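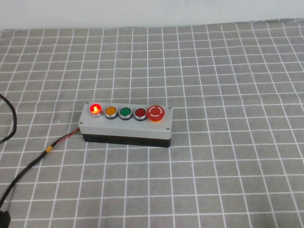
Week 6: Operator stations and stop functions
Notes by Freya Tindall. Read with the Bloxham lab sheet.

Three terms get mixed up in lab reports. Emergency stop is a deliberate action by a person to avert a hazard. Protective stop is triggered by a safeguard. Normal stop ends the cycle. Write down which one you mean.

Colour and form
Red mushroom head on a yellow background: emergency stop only. The actuator must latch, and resetting it must not restart the machine. A restart takes a separate action. Don't judge a pilot light by colour alone; check what it is wired to and label it.

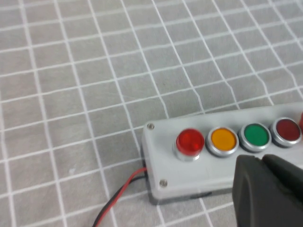
Figure 6.1 Open gripper at the station, seen from the wrist.

Before a robot is allowed to press anything
Check the circuit with the supply isolated. Teach the approach at reduced speed, 15 per cent in our lab, with one person on the pendant and a second at a stop device they can reach. Set the approach height and the force limit before the first contact, and record both in the log.

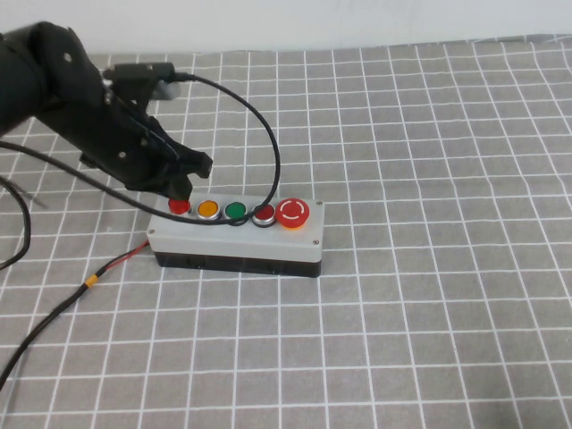

Cable routing is checked at every taught point, including the retract. A cable that clears at home position may drag or snag at full reach. Re-dress it and run the path again before raising the speed.

A station under test does not count as the cell's own emergency stop unless it is wired and validated as one.

Tutorial: bring your risk assessment for the Wurnel cell. Elsie Kettle marks these in June.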